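4. Replacing the processor

The steps in this section apply to the Perkberg desktop in the gray metal case. Read to the end of the section before you start.

CAUTION: Unplug the power cord and hold the power button for 16 seconds. Wear a grounding strap clipped to bare metal on the case.

4.1 Lay the case on its side and take off the side panel.

4.2 Unplug the cooler fan and remove the cooler. If it sticks, twist it gently — do not pull straight up.

4.3 Push the retention lever down and out from under its catch, then raise it all the way.

4.4 Lift the metal retention frame clear of the socket.

4.5 Take the processor by two opposite edges and raise it straight off the contacts. Once it is clear you can tilt it. Keep it well above the socket while you move it away.

NOTE: Old thermal paste dries on the heat spreader and leaves a cloudy film. Clean it off with a lint-free cloth and a little isopropyl alcohol before the part is stored or used again.

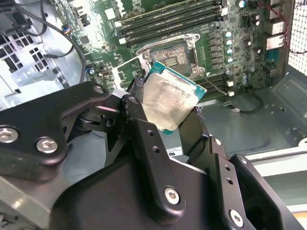
Volker Vogler asks whether paste on the socket pins can be wiped off the same way. It can't. A cloth will catch the pins and bend them. Leave the socket alone and contact the Perkberg service desk, extension 244.

4.6 Line up the notches on the new processor with the keys in the socket. Lower it flat and let it settle under its own weight. Do not press.

4.7 Close the frame, bring the lever down and hook it under the catch. Some resistance is normal.

4.8 Apply fresh paste, refit the cooler and plug in the fan.

CAUTION: Do not switch on the computer without the cooler in place, even for a short test.

If the computer does not start, go to section 5, Memory.

Print this page | E-mail this page
16 comments | 110 shares

Related items
Memory: adding and removing modules
Cleaning the Albers fan filter
Evar power supply: replacement steps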